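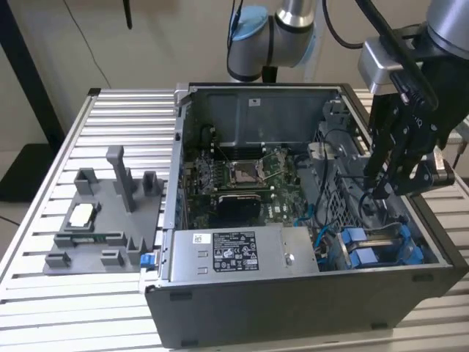 8/28/22. Moved the teardown cell origin to the table corner, so the tray offsets in the Biswas config are stale and need redoing before anyone runs a pick. Tray rev 2 printed in gray at 0.2 layer. I put it left of the tower, with the M.2-sized slot toward the front and the two L-shaped holders on either side of it. The center post is tall, so any path from the drive area to the tray has to go up before it goes across. Planner limit for transit height set to 406 mm. Rizwan Kanagaratnam wants it lower to save time – not until the post has a collision body in the model.

The CPU pocket on the left still has no chamfer. Lanivel's drawing had one and I lost it when I re-exported. Add 2 mm on the long sides next print.

Fingers:
- Old Flosteck pads off, bare fingers for now
- Grip force at 40 N for latches, 11 N for anything going in the tray
- Wrist camera exposure locked, auto was hunting on the bare sheet metal
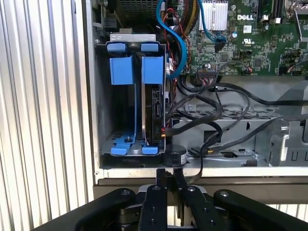

Open question is cable order. I would like data cables out before power, with the drive latches left alone until both are clear. Blue plastic is easy to segment by color, but the blue SATA cables fall in the same hue range as the latches, so the mask needs a shape check as well. Black cables against the gray floor segment badly in places. Shobha Kurian has a depth-based version on the Barkton branch, not merged.

To do:
- redo tray offsets, then tag the config
- collision body for center post
- ask Shobha which commit to pull
- strain relief on the wrist cable, zip tie is temporary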